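**Chopstick task: is the tape grid cheating?** (Wunisow robotics club, build thread)
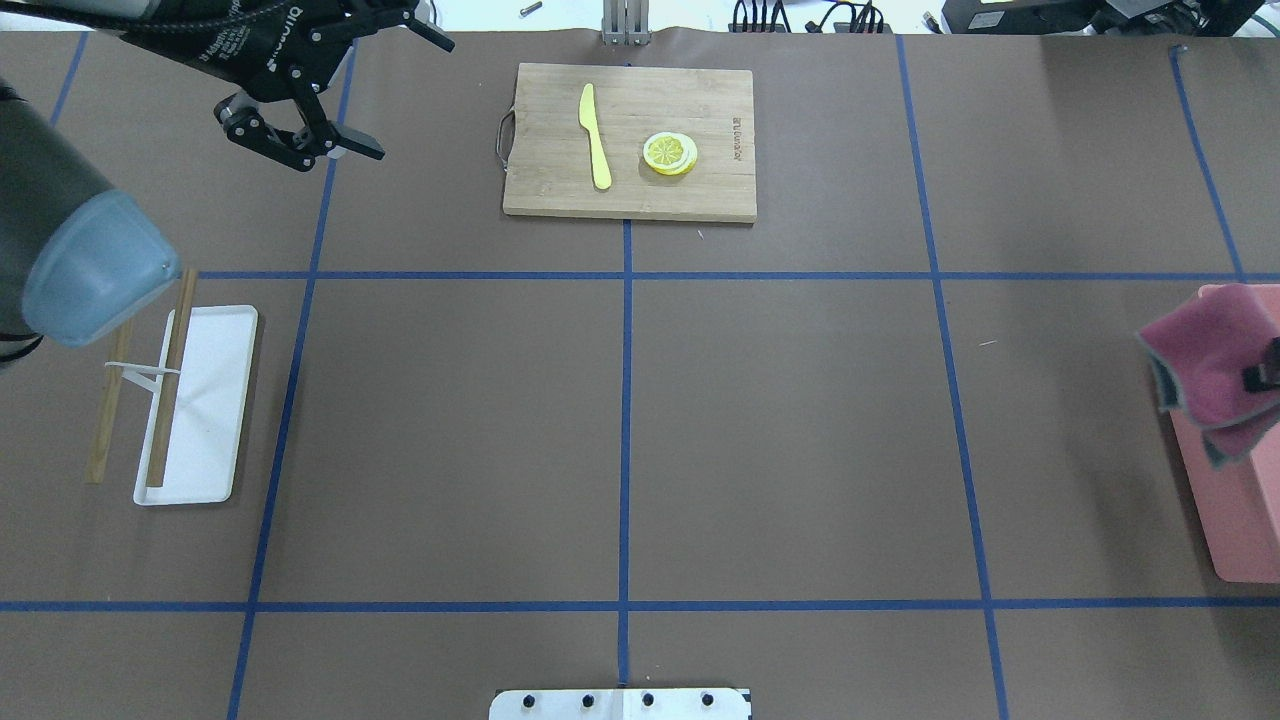
*Station B, toy knife and lemon up top, chopsticks on the left.*

**solder_goblin**
Rules say "unmarked work surface." We have blue tape all over brown paper. I say it's a mark. The rest of the team says it's decor. November demo is coming and I'd like to lose on merit.

**papercut52**
It's for us, so we put the props back in the same spot. The policy doesn't know what a square is. Frankly it barely knows what a chopstick is.

**solder_goblin**
It has cameras. Cameras see blue.

**mildtorque**
Goblin's right. We trained on a taped table at Lapointe, then pulled the tape the night before. Went from 28 good picks to 7. Very quiet van ride home.

**papercut52**
That says train without tape. Doesn't say tape is cheating.

**mildtorque**
Fine, it's self-harm.

**kerf_and_found**
Different complaint: one of those vertical strips is slanted. If the grid is for resetting props, which version of straight are we using?

**papercut52**
I taped that one after a three-hour calibration. It's straight in spirit.

**solder_goblin**
Can we at least do half the runs on plain paper? I'll do the re-taping.

**papercut52**
You'll do it with a ruler?

**solder_goblin**
I own a ruler.

**kerf_and_found**
Seconded. Also, there's a loose screw or bolt up by the post. Whoever is missing one, please check before we power up tonight.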